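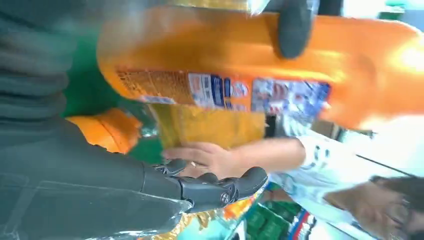 Wrist view, orange pack and yellow pack, second person's hand on the yellow one

Handover episodes with two packs in view – keep, trim or bin?

Asked on 2 February 2026
Tags: demonstrations, handover, wrist-camera, labelling

We are collecting teleoperated examples in a shop for a shelf and handover task. The arm wears a fabric sleeve and has a jointed hand. The policy gets the wrist camera plus joint positions, nothing else. Recording goes through Vurmont and I label afterwards in Rulex.

I have 603 episodes so far. In 131 of them a person's hand is in view at the same time as the robot's fingers, and in a lot of those there is more than one pack close to the hand. The still I've put up is typical. A robot finger is against the big orange pack at the top, the person has hold of the lower edge of the yellow one, and the right side is very bright.

My questions:

1. Do I label the target as the pack the robot is touching or the pack the person is holding? My label sheet has one target field.
2. Does the washed-out side matter? Some episodes are like this nearly all the way through.
3. The sleeve fills the left of the picture in most episodes. Should I mask it?

I trained once on everything, with no filtering, and the policy closes its fingers early whenever a person's arm comes in. I don't know if that is the labels or the light.

Edit: the control rate is 30 Hz, someone asked in the comments. Images are saved at the same rate.

3 answers

Answer 1 (accepted)

One target field is the problem. Split it in two, robot contact and human contact, and allow "none" and "unsure" in both. For your still I would put orange pack under robot contact and yellow pack under human contact, and leave the question of who gets what to the episode label. You can't get that from a single image and you shouldn't ask your labellers to guess it.

Then mark the time when each contact starts and ends. Early closing is what I'd expect if your grasp label starts when the person's hand appears and the fingers only close some way later. We had this on a job at Galanis in December. Moving the label start to the first finger contact fixed most of it, and we didn't collect anything new.

On the light, check exposure before you throw anything out. If auto exposure is on, the brightness will jump whenever the wrist turns towards a window or a lit aisle. Lock it if the camera lets you, and set it on the packs, not on the background. For the episodes you already have, add brightness changes in training and keep the ones where you can still see the fingertips and the packs. Bin those where you can't.

Leave the sleeve alone. It will be there when the policy runs, so it should be there in training. The exception is if you plan to change sleeves, in which case record some with each one. A different colour has upset a policy of mine before, and so has the same sleeve bunched up further down the arm.

I would also hold back a test set by session. If you split at random by episode you get the same person in the same clothes on both sides, and the score looks better than it is.

– Aidan Dunne

Comment: Thanks. Auto exposure was on. I've split the field and am redoing the 131 first. Rulex won't let me have "unsure" as a default so I'm leaving it blank and filtering for blanks later.

Comment: Blank is fine, but write it down somewhere or the next person will read it as "none".

Answer 2

Just collect more. We didn't get anything usable until we had over 200 handovers with a person in view, and after that it sorted itself out. I wouldn't spend time on labels.

Comment: More of the same wrong labels will give the same early closing, surely?

Comment: Ours had no contact labels at all, only the actions. So maybe it's not the same case.

Answer 3

Not a full answer, but have you looked at whether the camera and joint streams line up? Jitotus had a lag between them on our setup and it looked exactly like early closing. Tap the fingertip on a shelf a few times, record it, and compare the images with the motor current. If they are several steps apart then no labelling will help. I don't know Vurmont so can't say where the setting is.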